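Pulling water chestnut on Gorcombe Pond

Saturday, August 13, 2022

The lake association finally got its permit, so this morning we took the canoes out to the north cove and pulled water chestnut. It is an annual plant that floats in thick mats and shades out whatever grows below. Each rosette comes up easily if you take it slowly. Yank it and the stem snaps, and the seeds end up in the mud.

Aidan Duggan kept the tally on shore. We brought in 3,237 plants, against 2,860 on the last pull. I had hoped for a smaller number, but we covered more of the cove this time — the water was high enough to get behind the old dock.

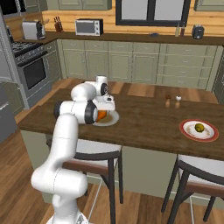

What happens next

The piles dry on the tarps by the boat ramp and then go to the compost site at Braranden, well away from water. We still have 3 coves to check before the seeds drop. Moriarty Creek worries me most, as it drains straight into the pond and the lower end is hard to reach even in a canoe.

Bring gloves if you come along. The seeds have barbs and they go right through thin sneakers.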